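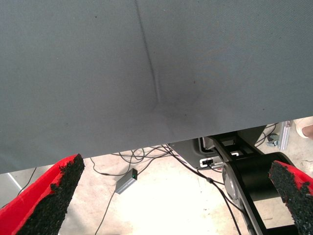 Grey cloth and two red gripper fingers, seen from right down by the robot's wrist.

Who folds the sheets when a robot comes to work?

Hello! I work at a laundry called Jondis. It isn't the sort of laundry where you put your coins in and wait for your socks. Ours is a great big one that washes sheets, towels and tablecloths for hotels, and on a busy day in June we get through 2,000 pieces of cloth. That's a lot of folding (and a lot of fluff up your nose).

When I started, every bit of that folding was done by hand. Two of us would stand facing each other, grab a corner in each hand, shake, walk together, walk apart, shake again. It's a bit like a very slow country dance. I quite liked it for the first hour. By the end of the afternoon my shoulders didn't like it at all.

Then the robots came along, and everybody at work had the same question: what happens to us?

I'll get to that. First I want to tell you why cloth is such a puzzle for a machine.

Think about picking up a brick. A brick is the same shape before you pick it up and after you pick it up. If you tell a robot exactly where the brick is, it can go there, close its fingers and lift. Easy! Now think about picking up your duvet cover. It flops. It slides. One corner hides inside another corner, and if you pull the wrong bit you get a lump. You know what to do because you've been tugging at blankets since you were a baby. A robot hasn't had any of that practice, so somebody has to help it learn.

That's where our people come in. We have a robot we call Aseck, and lots of the folders now spend part of their day teaching it. They know things about sheets that were never written down in any book, like how to feel for the thick edge, or how hard you can pull before the whole lot slips off the table. When the engineers first asked us how we find a corner, we all said, "Um, we just find it." It took ages to put it into words!

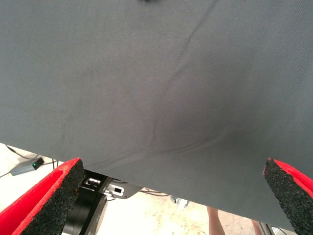

Grabbing is the part I get asked about most when school groups visit. Children always want to know if the robot has hands like ours, and I have to say no, it has a gripper, and a gripper is much simpler than a hand. You have four fingers and a thumb, and they can all do different jobs at once. Have a look at the two red fingers reaching up to the hanging cloth, with rough black foam on the insides. Smooth fingers can let cloth slip, and a rough surface gives them a better hold. Try it yourself: pinch a tea towel between two shiny spoons, then between two kitchen sponges. Which one holds on better?

There are creases to think about too. When you see a crease you know it's just a wrinkle. To a computer looking through a camera, a long crease can look very like the edge of a sheet, and it might go for the wrong one. So part of the teaching is showing it lots of cloth in lots of different floppy shapes until it gets better at telling which is which.

Now, back to that question. What changed for us?

Well, there were 34 folders when I started, and 17 of them still fold by hand for most of the day. They do the tricky things, like fitted sheets (have you ever tried to fold a fitted sheet? Ask a grown-up, and watch their face). The others have moved to different jobs. Some check the finished piles for stains and holes. Some look after the machines, and they had to go on a course first, which a few of them were nervous about. One of them hadn't sat in a classroom for years and took a pencil case, just like you would.

Not everybody was happy. A few people missed chatting across the table, because you can't have much of a natter with a robot arm. Some were worried there would be less work later on, and I think that's a fair thing to worry about. We have a meeting each month where anyone can say so out loud, and we've already changed some things. The robots used to beep every time they finished. We got rid of the beep!

My own shoulders feel much better, thank you for asking. I still fold for two hours each morning, and then I go over to Aseck's side and do some teaching. I get cross with it sometimes. It can drop the same pillowcase over and over, and then I show it again — slowly, with the corner held out where it can see.

Words to know

Automation: getting a machine to do a job, or part of a job, that people used to do.

Gripper: the part of a robot that takes hold of things.

Hem: the edge of a piece of cloth, often turned over and stitched so it doesn't fray. Find one on your T-shirt.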